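Home About Newsletter Minutes Hall Hire Contact

Dodside Community Garden
Minutes of the August general meeting

Meeting opened at 1730 in the back room of the hall. Good turnout, and lots of new faces from the Poltel Street end, which was lovely to see! Apologies as per the sign-in book.

Previous minutes
Accepted with one correction: the mulch came from Clemetti, not from the council depot.

Winter beds
The broad beans are going gangbusters. Beds along the north fence are flowering well ahead of last year, and the garlic is standing up beautifully after all that rain. The brassicas have had some cabbage moth, but the netting put on in June has saved most of them (a big thank you to everyone who came out in the drizzle to peg it down). Bed 2 is still boggy at the low end. Agreed to dig in more compost and leave it fallow until spring.

Seedling sale
What a result! 107 punnets sold, and the last of the silverbeet went before morning tea was even packed up. Takings were nearly $500. Members want to do it again in October with tomatoes, basil and as many chillies as we can raise. Heat mats are needed for the propagation bench. Anyone with a spare one in the shed, please bring it along.

Water tank
Quote received from Wong Tanks for the replacement fittings and a new first-flush diverter. The meeting liked it, and it was moved and carried that we go ahead. The old tap will be kept for the wash-down area. Hose reels to be wound up after use, please, as the one near the gate has been run over again.

Chook proposal
Long and very cheerful discussion. Strong support in principle for four hens and a mobile run that can be shifted over spent beds. Questions still open on fox-proofing, weekend feeding and what the neighbours on the lane side think. A small group will letterbox the lane and report back.

Shared lunch and kitchen things
The pumpkin soup lunch was a cracker and will become a regular event. Members are welcome to bring in bowls, plates, colanders and sauce for the lunch cupboard. Please put your name on anything you want back. 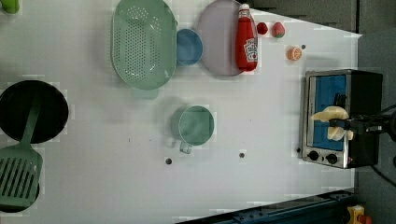
Other business
- Green bins: lids down overnight, the possums have worked them out.
- Worm farm has castings to give away, bring your own bucket.
- Path edging along the herb spiral to be finished at the next working bee.
- New signs for the gate are painted and look terrific.

Next meeting
Same room, same time, in September. Bring seed catalogues for the spring order.

Meeting closed, followed by tea and lemon slice.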